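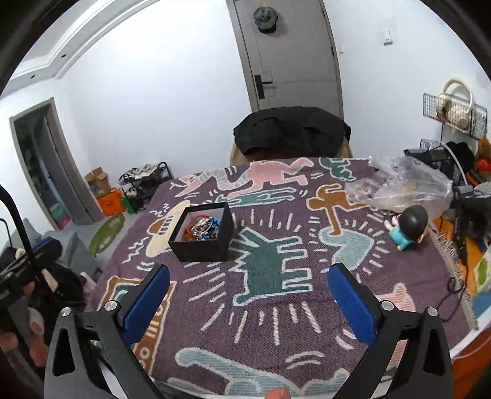

Where did my Petchrat save go after the Citatero update?
Still on the drive, in the old folder. The update points the game at a new one and doesn't copy anything over.

Ticket 1028
Game: Petchrat (PC)
Opened by: Maite Salcedo
Handled by: Marina Stergiou, Prorkance player support
Opened: September 16, 2023
Status: open, workaround given

Reported
Installed the Citatero update this morning. Launch, title screen, only New Game lit up. Continue grayed out. Had 216 hours on that file, was in the last third of the Clundell chapter. Did NOT start a new game, scared to. Restarted twice, same thing. Cloud icon shows a green check the whole time.

Marina, first reply
Good call not starting a new game, please keep it that way for now. Turn cloud sync off before anything else. Then look in Documents, Prorkance, Petchrat, saves. Anything in there ending in .pks?

Maite
Sync off. Yes, 2 files. slot1.pks and slot1_old.pks. Dates look right, last one is from last night when I quit.

Marina
Great, those are yours. Copy both to the desktop. Copy, don't drag. New folder is under AppData, Local, Petchrat, profile. You might have to turn on hidden items to see it. Paste slot1.pks in there and launch.

Maite
Continue is back! But it crashes to desktop when it loads. Loading bar gets almost to the end, then a box with error 574 and nothing else. Tried three times.

Marina
574 is a version mismatch, the save is asking for something the update renamed. Which mods, if any? Also did you finish the ferry quest in Clundell or is it half done?

Maite
One mod, bigger map text. Had it since May. Ferry quest half done, I have the ticket but havent boarded.

Marina
Ok. Take the mod out first (move the folder, no need to delete). Launch again.

Maite
No mod, same error. Verified the files too, it redownloaded one small thing. Still 574.

Marina
Then it's the ferry. Item got a new ID in the update and the half done state trips on it. I have seen this on other tickets today. Try slot1_old.pks, rename it slot1.pks and put it over the one in the profile folder. It's the autosave before your last manual save.

Maite
That one loads. I'm at the harbor inn before buying the ticket. Lost maybe an hour, can live with that. Do I board or wait?

Marina
Wait. Don't buy the ticket until the hotfix, do side stuff or go back inland. Keep sync off or the cloud copy may write over it. Save to slot 2 from here on. And please attach the slot1.pks that crashes, I'll pass it to the devs.

Maite
Attached. Slot 2 made, reloaded it once and it's fine. Can I put the map text mod back? The new font is tiny on my tv

Marina
Leave it out til the hotfix, the author hasnt updated it. There's a text size slider now under Display, second page, goes up to large.

Maite
Found it, large is ok.

Internal note, M.S.
Crash save forwarded with log. Workaround = previous autosave, sync off, don't touch ferry ticket. Folder move needs to go in the patch notes, it isnt there. Keep open until hotfix is out, then ask Maite to retest the original slot 1.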